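Durnwood open day, notes typed up fast

Got in a little after 10, coffee already half gone. Two sheds, one office, a gravel lot with maybe more cars than they planned for. Durnwood does mock-up interiors, full-size rooms you can walk into before anyone pays for the real thing. Bathrooms mostly. Some kitchens. I went for the bathrooms as we have 60 of them to redo at Prundell and I'm the one who has to sign for it.

Sign in, sticker, off you go. No guided tour until 11, which suited me fine.

First shed is the cutting side. Loud. Panels stacked by the door, a saw I couldn't get near, dust extraction that works better than ours. Hanne Lahtinen runs this half and talks fast. She had us hold two door samples, one the cheap board and one the better one, and guess. I guessed wrong. So did the man from Herrero, who sells the stuff, so I felt OK about it. Edges are what you pay for, she said. Run your thumbnail along. If it catches now it'll peel in a year.

Asked about lead times. Six weeks, eight if you want a color that isn't on the card. Wrote that down twice apparently.

Second shed is the one worth the drive. High ceiling, beams showing, lights way down at the far end, and the mock-ups off to the side. Toilet, a bit of wall, a cabinet with the paper on it. Simple stuff. You can stand there and work out whether your elbow hits anything, and you can't do that with a drawing, or I can't. 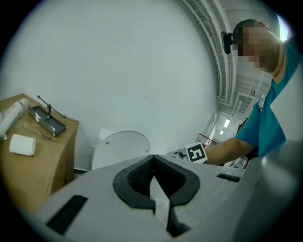
What I kept coming back to was the cabinet. Rounded front edge, brown, right about where you'd catch a hip in a small bathroom. Our current ones at Prundell have square corners and every housekeeper on the second floor has a bruise to show for it. Asked if the rounded front costs extra. It does, but less than I was braced for.

Then paper storage, which sounds like nothing until you're in charge of it. They had a black stand in a tray on the cabinet top, the kind with a crossbar, and rolls sitting next to it. I like it up on the cabinet. Easy to see from the door if a room is short. Pirjo Pesonen (she does the layouts) doesn't agree, she wants a holder fixed to the wall and the spares out of sight, says anything free-standing ends up on the floor. We went back and forth a while. She's probably right for guests. For the staff bathrooms I still want the stand.

White walls everywhere and I asked about that too. Ours get scuffed at trolley height. Pirjo says use a tougher paint to waist level in the same white and don't bother with a tile strip. Need to check with Clametti, they did our last repaint and I don't want to start a fight over the warranty.

Toilet lids: ask for soft close. Don't let anyone talk you out of it. We've had complaints through the wall at 2 in the morning and the replacement hinges were a pain to get hold of.

11 o'clock tour happened, I caught the back half. Mostly history. The older shed went up for a furniture maker, then stood empty, then Durnwood took it over in 2000 and put the new floor in. Somebody asked about heating and got a very long anser.

Lunch was soup and rye bread, good soup. Sat with a couple who run a guest house and are doing one bathroom themselves, brave. They'd brought their own measurements on the back of an envelope and Hanne sat down and went through it with them, door swing and all. Took her whole break. That did more for me than the brochure.

Prices: got one rough figure out of them, 400 for a cabinet, fitted, before tax. Not sure if the rounded edge was in that or on top. Have to ask. Sample door costs nothing if you bring it back.

Parking is tight, go early. Shoes with closed toes or they won't let you in shed one, saw two people turned round at the door. Next open day is in February, Hanne thinks, no date yet. I'll go again if teh kitchen mock-ups are finished by then, only the one was up and the drawers weren't in it.

Still to do: measure the staff bathroom on the second floor, call Clametti, email Pirjo about the wall holder and get the edge price in writing.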